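Open Day at the Tuvlow Blanket Mill

The mill at Tuvlow opens to visitors once a year, in November, and I had missed it twice. This time I took the early bus from Prurnby and was at the gate by 9:30. Entry is free but you have to sign in and leave large bags at the desk. The parking lot is small and was full before ten, so the bus is the better choice.

Getting there

The stop is called Rudd and it is a 3 minute walk downhill from there to the mill. The sidewalk ends before the bridge and you walk on the shoulder for a bit. Wear proper shoes. The yard is cobbled and was slick with leaves.

The tour

Groups go in every hour. Ours was led by Halina Walczak, who started in the carding room at seventeen and now runs the finishing department. She talked without notes and took questions as they came. Most of the machines on the ground floor are older than she is. The big carding engine was running and you could feel it through the floor, so a lot of what she said in there was lost on the people at the back.

Upstairs is the weaving floor. One loom was working at half speed for us. Zdzisław Pawlak was tying in a new warp on the one beside it, and he kept at it the whole time we stood there. He told me a full warp used to take him most of a shift when he was learning. He did not say what it takes him now.

After weaving, the cloth is washed, pressed and raised. Raising is the step that gives a wool blanket its nap, and I had not understood before how much the cloth changes in it. Halina passed around two pieces of the same fabric, one raised and one plain, and most of us guessed they were different weights. The mill also buys in quilted cotton blankets to sell under the Plikik name. These are not made on site, and she was clear on that point. 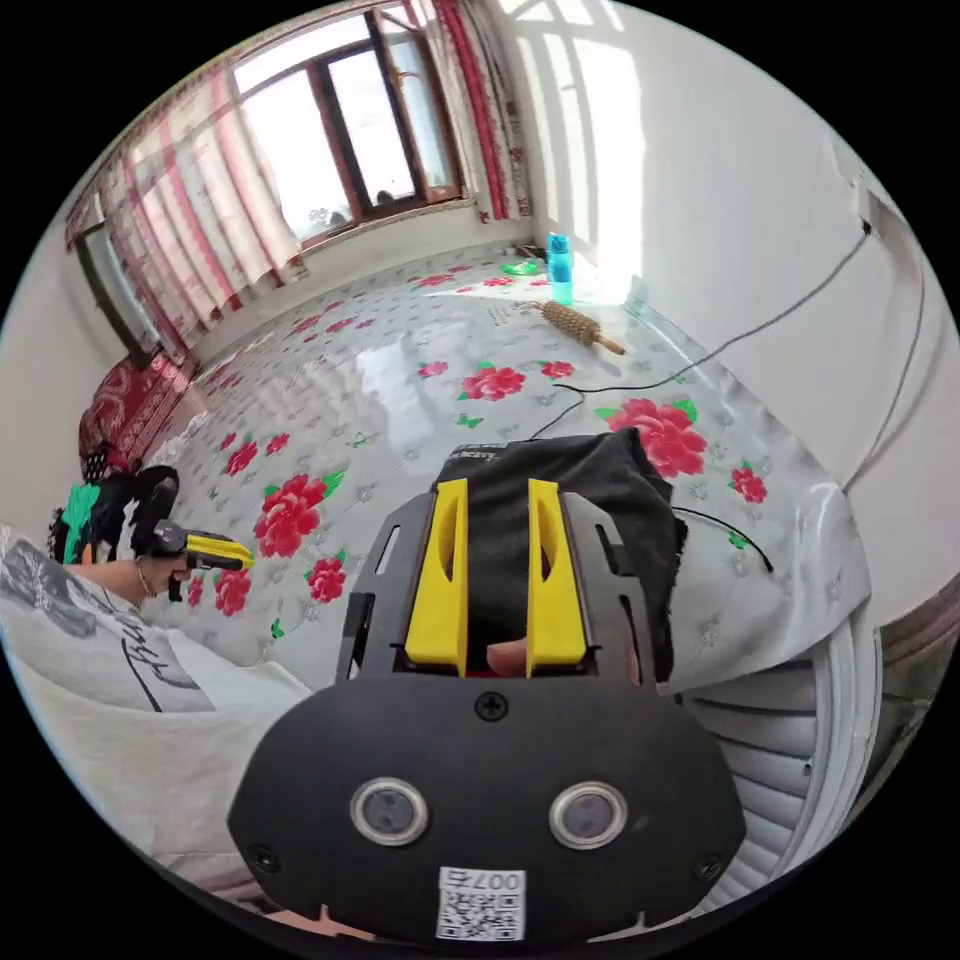
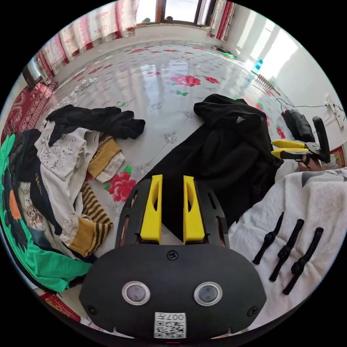
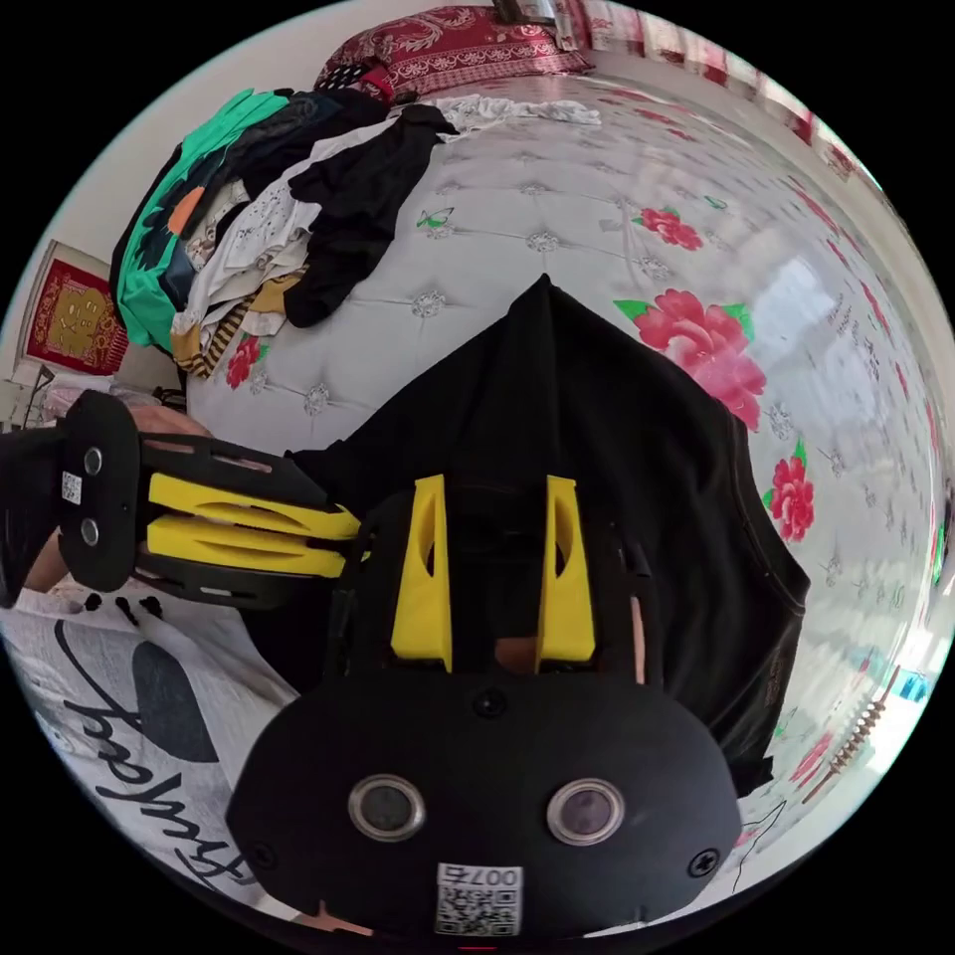 The shop and the cafe

The shop sells seconds at a good discount. A full-size throw was $60 and the double was $100. The flaws are marked with a loop of red thread — usually a missed pick or a small knot — and the staff will show you each one before you pay. I bought a gray throw with a fault near the hem that I have not been able to find again since the thread came off.

The cafe is one counter and a few benches. Barley soup, rye bread, apple cake. The soup was gone by one o'clock. They only take cash there, though the shop takes cards.

If you go

Allow three hours with lunch. The stairs to the weaving floor are steep and there is no elevator, but people who stay down can wait in the pattern room, where the old order books are laid out and you can turn the pages yourself. The last bus back to Prurnby leaves at 4:40.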